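Rubber band

A rubber band, also called an elastic band, is a closed loop of rubber used to hold objects together or to keep a container shut. It is sold by weight or by count, in bags or boxes of one size or of mixed sizes, and is among the most common consumable items in offices, kitchens, mailrooms and packing areas. The usual household band is a flat strip of uniform width, though round-section bands and very wide bands are also made.

Manufacture

Most bands are made from natural rubber latex, which gives a high stretch and a quick return to the original length. The raw rubber is cleaned, mixed with sulfur, pigment and other additives, and forced through a die to form a long tube. The tube is pushed over a rod, called a mandrel, and heated so that the sulfur links the rubber molecules. This step, vulcanization, turns a soft and sticky material into one that holds its shape. The cured tube is taken off the mandrel, washed, and sliced crosswise into rings. The diameter of the tube sets the size of the loop, and the spacing of the cuts sets the width of the band.

Synthetic rubbers are used where latex must be avoided or where the band will be exposed to oil, ozone or sunlight. They generally stretch less than natural rubber of the same section but keep their strength longer in storage.

Dimensions

Three measurements describe a flat band: length, width and thickness. Length is taken with the band pressed flat and unstretched, from fold to fold, and is therefore half the circumference of the loop. Width is the cut dimension. Thickness is the wall of the original tube. Suppliers often replace these measurements with a size number, but numbering is not uniform between countries, and a buyer changing suppliers should compare the measurements themselves.

A band is normally chosen so that its flat length is well below the girth of the object. A loop that is too large must be doubled, which increases the grip but makes removal slower. A loop that is too small may cut into soft goods such as paper or stems, and is closer to its breaking point from the start.

Color

Undyed bands of natural rubber are tan to light brown. Pigment is added at the mixing stage, so the color runs through the full thickness and does not rub off in normal use. Green, red, orange, blue, yellow and purple are common in mixed bags. Shades vary between batches, and a mixed bag may include several greens ranging from bright to olive.

Color has no fixed meaning. Some suppliers assign one color to each size. The Vindum catalog does so for its flat bands, while the Brulari assortments mix colors at random within a single size. In places where bands are used for sorting, the meaning of each color is set locally, for example one color for outgoing mail and another for returns. Dark pigments can mark pale paper if a band is left in place for a long time in a warm room.

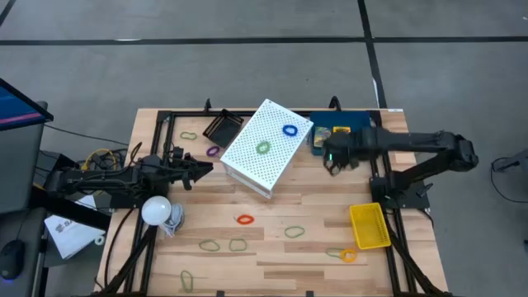 Storage

Loose bands are difficult to keep in order. They are light, they catch on one another, and a quantity spread over a flat surface has to be picked up one at a time or swept to an edge. Thin bands lie almost flush with the surface and are harder to grip than thick ones. A narrow loop is most easily lifted by pinching both of its sides together.

Closed boxes and drawers give the best protection from light. Open mesh baskets of wire or plastic are also used, mainly on work surfaces where bands are taken out often. The size of the mesh matters: a thin band can work its way through a coarse mesh and hang from the outside. Perforated metal boxes have smaller openings and retain most sizes. Containers with rough or burred edges are unsuitable, as small nicks in the rubber grow under tension and lead to breakage.

Where several colors or sizes are kept, a separate container for each is the usual arrangement. The Sollby drawer insert, a divided tray sold for desk use, has 24 compartments in its larger version and 11 in the smaller. Other users keep bands stretched over a ball, a jar or a door handle. Bands stored under tension age faster than bands stored slack.

Aging

Rubber is attacked by oxygen, ozone, heat and ultraviolet light. An aging band first loses some of its stretch, then shows fine cracks across the outer face, and finally becomes either brittle or sticky. Sticky bands should be discarded before they bond to paper or to other bands. A cool, dark and dry place slows all of these changes. Unnithan, a supplier of office bands, prints an upper storage temperature of 37 °C on its cartons.

Fine talc is sometimes dusted over new bands to keep them from clinging. It can be wiped off before the bands are used on printed photographs or polished surfaces.

Uses

Bands hold rolled drawings, bundles of envelopes, playing cards, cut flowers and bunches of vegetables. In the kitchen they close opened bags and hold cloth covers over jars. A wide band wrapped around a jar lid improves the grip when the lid is tight.

See also

Bungee cord
Hair tie
Latex
Twist tie
Vulcanization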